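3 min read

Ticket 239 – Front office desktop shuts off by itself, clock wrong at startup

Opened by: Siobhán Phelan
Location: Bromham, front office, desk by the stairs
Machine: Pastley tower, asset tag 208
Priority: Normal
Status: Closed

Reported problem

Computer turned itself off twice on Thursday morning, once in the middle of an invoice. No warning and no blue screen, it just went dark. When it came back the date was wrong and it asked me to press a key to continue. It has also been noisy since April. I save everything to the shared drive so nothing was lost except the invoice.

First reply

Please leave it off overnight and use the spare laptop in the cupboard. Before you unplug anything, can you tell me if the power strip under the desk has other things on it, and if any of those went off at the same time?

Reply from Siobhán

The lamp and the label printer are on the same strip. The lamp stayed on both times. I did not notice the printer.

Log

Checked the strip and the wall outlet. Both fine. Swapped the power cord for a known good one and left the machine running at the desk with nothing open. It shut off after 12 minutes. Same result on a different outlet across the room, so I took it back to the bench.

Set the clock in the setup screen, saved, unplugged the tower for an hour. Clock was wrong again when it came back. Coin cell is dead or close to it. That explains the date and the key press but not the shutdowns.

Watched the processor temperature from the setup screen. It climbed the whole time and was at 100 when the machine cut out. Fan was spinning at full speed, which is the noise. Powered down, pulled the cord, held the power button in for a few seconds and took the side panel off.

Lots of dust in the heatsink fins, packed in under the fan where you can't see it until the fan is off. Took the heatsink out to clean it properly and wiped the old paste from the processor. Then went over the board with a flashlight, mainly the capacitors by the socket, before putting money into parts.
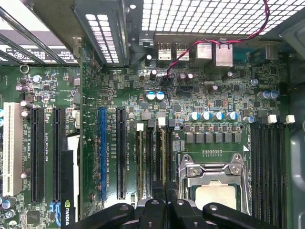
Tag 208, board with side panel off. CPU socket and bracket low in view, USB ports along the top edge.

No bulging or leaking found on any of the capacitors when I checked them on the bench. No burn marks and no smell. I was expecting at least one bad one given the age of this batch, but the board can stay.

The red and black pair that comes down over the port housings and plugs in below the USB ports was fully seated. I left it alone. If anyone has to move it later, note which way round the plug goes before pulling it.

Cleaned the heatsink with a soft brush and canned air, outside. Blew out the expansion slots and the rear grille as well. Held the fan blades still while doing it. Fresh paste on the processor, heatsink back on, screws tightened a little at a time in a cross pattern. Fan cable plugged back in.

Replaced the coin cell with one from the Fahy box in the parts drawer. Set date and time again.

First power-on: no display. Memory was not fully seated on one side, my fault, I had bumped it getting the heatsink back in. Pushed it down until the clip closed. Second power-on fine.

Temperature in the setup screen leveled off well below where it was before and stayed there. Fan is quiet. Ran the Bustus load test over lunch and left it going until the end of the day, no shutdown. Unplugged it overnight and the clock was correct in the morning.

Returned to desk. The tower had been standing on the carpet with its back pushed against the wall – I put it on the low shelf with a hand's width of space behind it. Please keep it there and don't stack paper on top.

Reply from Siobhán

Working all day, much quieter. The shelf is fine but the keyboard cable is a bit short now. Can I get a longer one or an extension?

Reply

Extension cable left on your desk. Parts used: one coin cell, paste from the open tube. The paste is nearly finished – added to the next order. The other Pastley towers in the front office are the same age and also on the carpet, so I have opened a separate ticket to clean those. Closing this one. Reopen it if the machine shuts off again, and write down what time it happened.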